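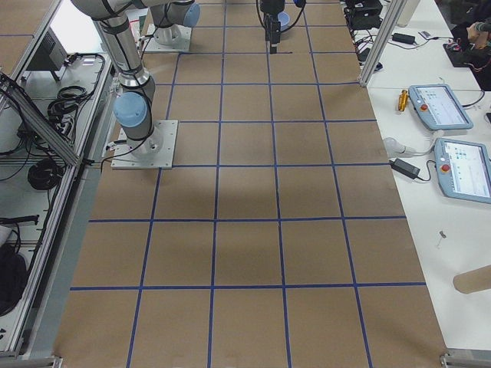 # Two-Arm Table: Planning Gallery for the Second Station

February 23, 2026

Hello to everyone who wrote in after the January budget meeting asking what all this equipment looks like when it's set up and earning its keep. I promised a page with pictures, and it has taken me longer than I said it would, for which you may blame the quotes (they came in one at a time, and each one sent me back to the spreadsheet). For those who are new, we are pricing a second two-arm station for the Flustalley workshop, and I'd love for the request to go in with as few surprises as possible.

When we drew up the first station we budgeted for arms and grippers and felt very pleased with ourselves. Then came the power supplies, the cable, the framing, the shelf to put things on, and a second side table when the first one filled up. Reinaldo Vasconcelos went back through the receipts for me, bless him, and the small items came to 28 separate orders! So the new request, which we're calling Akstead on paper, has a proper line for them.

A few things I would ask you to keep in mind as you look:

- Each arm needs its own teach pendant, and each pendant needs somewhere to lie where a person can reach the stop button. Please measure for that before you pick a table.
- Kraft paper and colored tape are cheap, and they belong in the running costs. I've put in for 3 rolls of paper to start.
- Olent quoted us 45 days on the arms and Zapata was a little slower, though Zapata's price includes the base plates. I lean toward Olent, but I can be talked out of it.

The grippers are where I expect the most discussion. We've been practicing with bowls, and they are a good test for anyone comparing models, with a curved wall and a rim to get hold of. If you have a favorite awkward object from your own kitchen, do bring it along when we try out the candidates. I mean that!
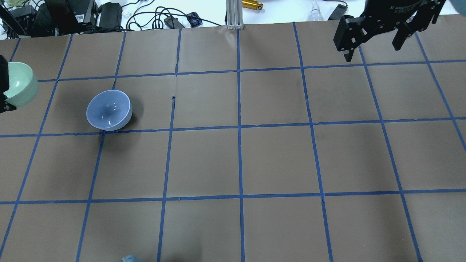 *Bowl work on the taped grid, one gripper open at the upper right and the green bowl held at the far left.*

Look past the paper in that last one and you'll find much of the budget line I was talking about, adapters and cables and all. I would like the new station to have a deeper back shelf and a couple of cable trays, and I've added both to the draft. They aren't expensive, and it's much easier to ask for them now than in the middle of the year.

Comments on the draft are very welcome, long ones included. Reinaldo has the full parts list and is happy to go through it with anyone who would like to sit down with him, and I'll add the revised Zapata quote to this page when it comes.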